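Grimusex Bin Station
Home / Equipment / Data gathering / Bin stations

Grimusex Bin Station
Open-bin grasp collection for arms you already own

Item: GX bin station, standard set
Made in: Lenalitz
Ships: in 4 cartons, flat where possible
Arm and gripper: not included
Skip to: What it does | What comes with it | Setting up | Objects | Recording | Specs | Questions | From the bench

What it does

If you have ever tried to teach an arm to pick things out of a bin, you know where the time goes. The learning part gets all the attention, and then you spend your afternoons putting a fork back where it was. We built the Bin Station so that gathering examples is something you can start in the morning, leave alone for a good stretch, and come back to with data you want to use.

The idea is simple and we still get excited about it. The arm reaches into the bin, tries a grasp, lifts, checks whether it is holding anything, and puts the object back somewhere else in the same bin. That's one attempt. Then it goes again! Every attempt is saved with the view before the reach, the gripper position, the joint readings and the result, and every drop makes a fresh layout for the next try. A run of 3,000 attempts gives you a lovely mess of layouts that no person would ever think to set up by hand.

Failed grasps are kept too. Please don't delete them. A model that has only seen good grasps has very little idea of what a bad one looks like, and the misses along the walls and in the corners are some of the most useful records you will get.

What comes with it

- One open-topped bin with sloping sides
- One loose inner panel, for making the working area smaller
- Two spring clamps
- One overhead or side camera bracket (your choice when you order)
- Starter object box, 53 pieces
- Collection software, with updates for as long as we make the station
- Printed setup guide and a spare set of floor pads

The inner panel is our favorite part. Lean it inside the bin and objects that would have rolled out of reach come to rest farther forward. Take it out when your policy gets better and needs a harder job. Plenty of people never take it out, and that's fine as well.

Setting up

You need a solid table, an arm with a reach that covers the whole floor of the bin, and power for the computer. Put the table where people won't bump it. Concrete under carpet tile is good, a raised floor is less good, and a table on casters will drive you up the wall.

Set the bin down first and bring the arm to it second. Jog the gripper to each corner by hand at low speed and save the four points when the software asks for them. It draws the safe area from those points and adds a small margin from the walls. Then jog down until the fingers just clear the floor and save the height. If you clamp the bin, go over the corners again afterwards, as the clamps can shift it a little.

Dress your cables before you save anything. A hose that hangs free at the home position may pull tight at the far corner, and it's much nicer to find that out at low speed. Leave more slack than looks tidy.

From empty table to first attempt takes most people 60 minutes. Our own record is shorter, but we had done it a few times by then.

Objects

Mix them up! The starter box has soft toys, play food, blocks, kitchen pieces and a few awkward flat things. Put a handful in at a time, let the arm work on them for a while, then swap some out. A bin that is too full teaches the arm to grab at piles, and a bin with one object in it teaches it very little about what happens when two things touch.

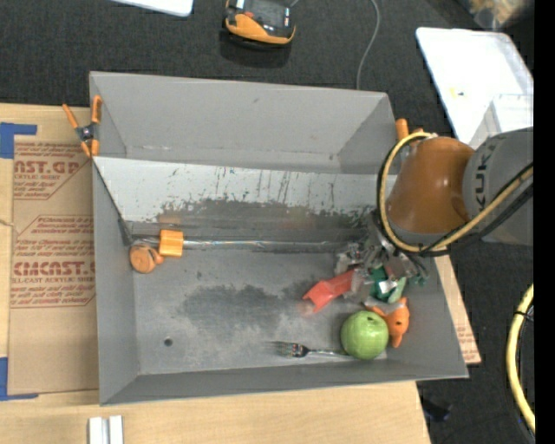 KUKA arm over the bin, with an apple, a fork and an orange toy-like figure among the objects under the gripper.

Flat metal things are hard, and we love them for it. A fork lying on the floor of a bin gives the fingers almost nothing to close on, so expect a long string of misses before the first clean lift. Round things are easier to hold and harder to find where you left them. Blocks are the friendly ones, and a good choice for the first hour while you check that everything is being saved.

You can add your own objects too. Go for things that can take a drop from gripper height, have no loose threads, and fit between your fingers in at least one direction. Leave out glass, anything with liquid in it, and anything you would be sad to see scratched.

The bin floor and the panel will pick up scuffs and dark marks. You don't have to polish them out. Wipe off dust and crumbs, and leave the rest. A model trained on a spotless bin can get confused by a worn one, so the marks are welcome in your data.

Recording

The software runs in a browser on the station computer. The main page shows the live camera view, the last result and a big pause button. You choose between three ways of collecting:

Random. The arm picks points inside the safe area without looking for objects. Slow to pay off, but very wide coverage, and you can start it with no model at all.

Model-led. Your current model picks the grasp, with a bit of noise added so that it keeps trying new things. Switch to this one once the random set has given you something to train on.

By hand. A person clicks the grasp on the camera view. Great for the hard objects, and fun for the first twenty minutes.

You can mix all three in one session, and each record says which one it came from. Results are judged by gripper width and by comparing the view before and after the lift. When the two checks disagree, the attempt goes into a review list. Going through that list with a cup of coffee is a good way to learn what your arm is up to.

If the bin slips or a clamp lets go, the view check will usually notice that the walls have moved and pause the run. Check the four corners before you press resume.

Specs

Bin: open top, sloping walls, gray
Supported grippers: two-finger, electric or air
Records: color view, depth view (with depth camera), joint readings, gripper width, result, object set
Export: plain folders of images plus one table per session
Network: wired only during a run
Warranty: bin and panel, two years; clamps, one year

Questions we get a lot

Can I run it overnight?
The software can, and has a timed stop for it. Whether your arm may run with nobody in the room depends on your cell, your guarding and your site rules, so ask the person in charge of safety first.

Does it work with my arm?
If the arm takes joint or tool position commands over a network and reports back where it is, very likely yes. Send us the model and controller version and we'll check.

Can I use two stations with one model?
Yes, please do! Two bins with slightly different light and different wear make a better set than one bin run for twice as long. The Yau add-on merges the tables from both and keeps the station name in every record.

Do I need to sort the objects afterwards?
No. Give the object set a name at the start of the session and change the name when you swap things out.

What if an object gets thrown out of the bin?
It happens, mostly with round ones. Pause, put it back, resume. There is a button for noting it so that the attempt isn't marked as a good lift.

From the bench

"We started with the random mode in June and I didn't expect much from it. By the time we switched over, the model was already going for the edges of things instead of the middle of the pile, and I went and got everybody from the next room to come and look. I still refill the bin more often than I need to. It's hard to stop watching."
Laimutė Kivi, Odidthorpe

Spare parts

Inner panel, plain
Inner panel, tall
Spring clamps, pair
Floor pads, set of 4
Starter object box, refill
Camera bracket, side
Camera bracket, overhead

Spare parts go out from Lenalitz with the next day's post if the order is in before noon. For a quote on a full station, send us your arm model, your gripper and the size of your table.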